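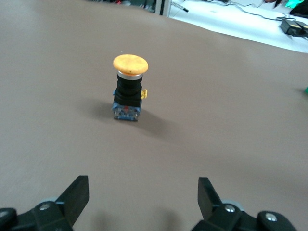 # Bench parts, November

Spare switches and controls from the Makanach workshop, sorted before they go back on the shelf. More pictures will be added as the drawers get cleared.

**Emergency stop, drawer 30.** Mushroom head in pale yellow-orange, with some wear on the flat top. Silver ring under the cap, black body, blue contact block with small screw terminals. Small yellow tab on the side of the body.

Listed as part 3376. Check the contacts with a meter before fitting it to a panel. Mounting collars are in drawer 20.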